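Do Printed Laundry and Storage Bags Do What the Label Says?
Student project report, Household Materials elective
Flonddale, spring term

1. Why we picked this

Our group wanted a topic where people spend small amounts of money without thinking very hard. Printed mesh and zip bags fit. They are sold for delicate laundry, for socks, for suitcases, for the bottom of the closet, and the listings make the same promises for all of them. They save space. They protect fabric. They keep a drawer "calm," according to one page we read.

We did not believe most of this going in, and we should say so at the start. Two of us already own bags of this kind and use them mainly to hold other bags. A report by people who expect a product to disappoint can be as lopsided as the sales page, so we tried to write down our expectations before handling anything. They are in section 3.

2. What we looked at

We bought from two sellers, Tralik and Cloltine. The orders came to 14 bags in all. Some were mesh, some were clear plastic with a zip strip, and the sizes ran from a bag for a pair of socks up to one that takes a folded blanket. We also read product reviews on a shopping site, 2686 of them by the site's own counter, though what we did was sort by lowest rating and read until they started repeating. That is not a survey and we don't treat it as one.

Leaf and flower prints turned up again and again. One thing we wanted to know was whether the print matters to the person using the bag or only to the person taking the listing photo. A print can hide a stain, and it can also hide what is inside, so a decorated see-through bag seems to be working against itself.

The mesh we looked at closely had a fine weave and a ginkgo leaf print, part of it solid color and part of it only line work. Laid flat on white, the weave still shows as a fine grid, but the leaves are what you notice.

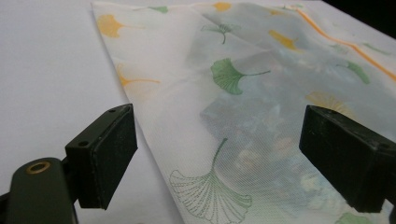

Figure 1. Printed mesh laundry bag laid out on a white surface. Ginkgo leaves in green and yellow-orange.

The outline leaves are the better design in our opinion. The thin lines leave more of the mesh clear, so in theory you can still tell a dark sock from a dark T-shirt. Solid leaves block the view wherever they fall. This is a small complaint about an inexpensive bag, but "see what's inside" was printed on the packaging of most of what we bought, and we think a claim on a package can be checked like any other.

3. What we expected

Written down before the first session:

The zip would be the weak point on the plastic bags.
The mesh bags would be easy to fill and annoying to close.
Folding the contents would make no difference to how flat a plastic bag ends up.
Nobody in the group would want to keep using them.

We were wrong on the third and split on the fourth.

4. Packing the plastic bags

The method was simple. Put a piece of cloth in, push the air toward the opening, close the zip, see how flat the bag lies on the table. We did this with 7 of the plastic bags, twice each, once with the cloth folded and once with it stuffed in. A large sheet of white paper went on the table first so that all the bags would be judged against the same background.

The folded rounds came out flatter every time. We had assumed that squeezing would even things out. It doesn't, at least with the fabrics we used. A stuffed cloth bunches up on one side and leaves the rest of the bag with nothing in it but plastic, so the thick part decides how much room the bag needs in a drawer. Anyone who has packed a suitcase in a hurry could have told us this.

Visibility was worse than with the mesh. When the fabric inside had a pattern of its own, the two patterns mixed, and from across the table it was hard to say which flowers belonged to the bag and which to the cloth. A plain bag would have won this part easily. We didn't buy any plain ones, a hole in the plan that we noticed too late.

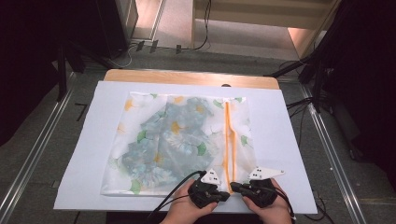 Figure 2. Floral zip bag with patterned grey-blue fabric inside, orange closure strip on the right.

The colored closure strip is the one feature we would defend. On a clear zip it is difficult to see where the track is, and we wasted time running a finger along the wrong edge. An orange strip on a pale bag can be found at once. Whether it closes any better is a separate matter. The trouble spot in our notes was always an end of the strip, where the track has to be pressed together in a small area and the plastic wants to slide away. Holding the bag on both sides of that spot helped. Pressing harder did not help much.

5. The space claim

Tralik's insert says the bags "double your drawer." We tried this with one dresser drawer and one person's T-shirts. Folded shirts in bags took up less height than folded shirts without bags. They also took longer to put away, and the bags slid over each other when the drawer was pulled open. We would not call that double. Cloltine makes no number claim, only "more room," and that one we could not argue with or confirm.

6. Problems with our own work

The drawer test was one drawer. Flatness was judged by eye, by people who knew which round was which. We planned to borrow the thickness gauge from the Kordestani workshop and the booking fell through in May, so the most useful measurement in the report is missing. We did not wash anything, so we have nothing to say about whether the mesh bags protect clothes in a machine, even though that is their main job.

7. What we would tell a buyer

Fold first. Pick a plain bag or one with a thin print if you care about seeing inside. Choose a colored zip strip over a clear one. Don't buy a large set until you have used one bag for a few weeks, and be suspicious of any package that promises a multiple of your drawer.

Three of us have gone back to stacking shirts the ordinary way. The fourth still uses the mesh bag for socks.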